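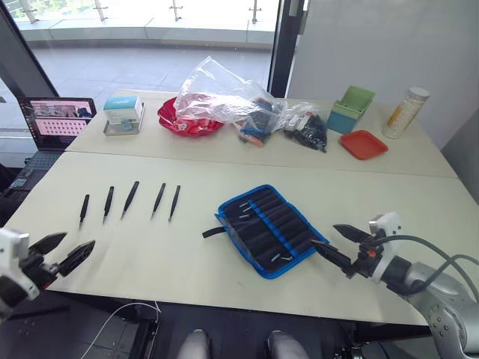
What do I need to bring to the small tools sessions?

Your own tool roll if you have one, a pencil, and a soft cloth. Everything else is supplied at the bench. Students without a roll can sign one out from the Kivunero tool store for the length of the unit.

Unit 2: Handling and storing fine hand tools
Bench Skills, Brerach Technical College
Notes by Marina Kourkoulas

2.1 Laying out

Small tools are laid out before the work starts and put back in their pockets when it ends. In between they stay on the table, in a row, beside the open roll. Leave a finger's width between handles so you can pick one up without disturbing the next.

All points face the same way. Most of you will find it easiest to have them facing away from the hand that picks up, but any direction will do as long as it is the same for the whole row. A pair of tweezers put down backwards is the usual cause of pricked fingers in this unit, and the second most usual cause of bent tips.

Put the row down in the order you expect to use it. If the job changes halfway through, change the row. Don't keep working around an order that no longer suits.

Black-handled tools on a white bench top are easy to find. On the dark mats in Room 66 they are not, so if you are booked in there, put a sheet of white paper down first.

2.2 The roll

A roll is a length of fabric with narrow pockets stitched across it and a strap to hold it shut. The one shown on the bench has a bright blue border, and the colour helps when you are looking for the edge of the thing among other dark items. The store's rolls come in two makes, Obi and Zutton. They differ mainly in the strap. The Obi strap is a little longer and goes twice around a half-full roll.

Opening a roll:

Undo the strap and lay it out flat to one side, away from where you will be working.
Unroll away from your body.
Turn the roll to a comfortable angle. It doesn't have to be square to the bench.
Check that the tips you can see belong to tools that are pushed fully down. Anything riding high should be reseated before you move on.

Fine tips may go into the pocket point up or point down. Point down protects the tip and your hands but you can't see what you have. Point up, you can read the whole roll at a glance, and you need a flap or a fold of cloth over the top before rolling. In this course we store point up with the cloth. If your workplace does it the other way, follow the workplace.

2.3 Tweezers

Hold the pair up to the light and close it gently. The tips should meet at the very end first. If they meet further back and gape at the point, the pair is bent and goes in the repair tray. Don't try to correct it with pliers.

Straight fine points are for wire ends, small springs and washers. Use blunt or flat tips for labels and film. Keep curved points for reaching behind something.

Grip lightly. Squeezing hard makes the tips cross and the part jumps. If you need force, you need pliers.

2.4 Precision screwdrivers

The blade has to fill the slot. Try the larger size first and come down. Rest your index finger on the end of the handle, turn with the thumb and middle finger, and keep the shaft upright over the screw. If the driver leans, stop and start again — most of the chewed screw heads in the practice box come from leaning.

Wipe the shaft before the driver goes back in its pocket. The same goes for tweezers. Grit carried into a pocket stays there and marks whatever goes in next.
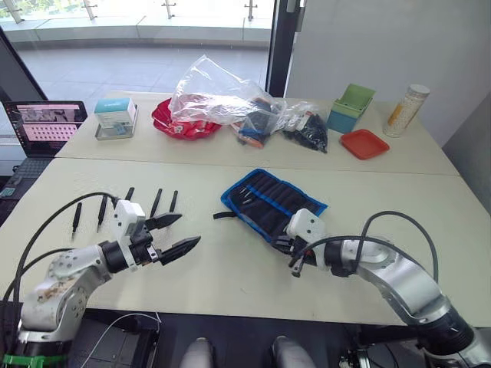 This page was last changed on 25/06/2026 (M. Kourkoulas). Change: section 2.5 rewritten, exercise sheet renumbered.

2.5 Keeping the bench clear

With two tables pushed end to end, treat the near one as the work surface and the far one as storage. The roll and the tools in use stay on the near table. Household things and storage items go on the far table, lined up so that each can be reached without moving another. Keep small parts well off the seam. A washer will sit on it quite happily until somebody leans on the table.

Wipe light smudges off the top at the end of the session with a barely damp cloth. No solvent on the white tops.

2.6 Exercise

Work in pairs. One person lays out, the other checks, then swap.

a) Open the roll and take out five tools. Lay them in a row to the left of the roll, points all one way.
b) With your eyes on your partner and your hand flat on the bench, reach for the second tool from the left. Pick it up by the handle.
c) Return all of the tools to the pockets they came from, fold the cloth over, roll and strap.
d) Repeat until the whole sequence takes under 68 seconds with no tool put in the wrong pocket. Almost 10 attempts is normal for a first session. If the strap is what slows you down, practise that part separately.

Write your best time on the sheet with the make of roll you used. Times on the Obi and the Zutton are recorded separately.

2.7 Before next time

Read section 3.1 on cutters. The store is closed for stocktake in the first week of July, so any roll signed out before then should be kept until the following session. Missing tools go on the yellow slip, including the ones you expect to find later.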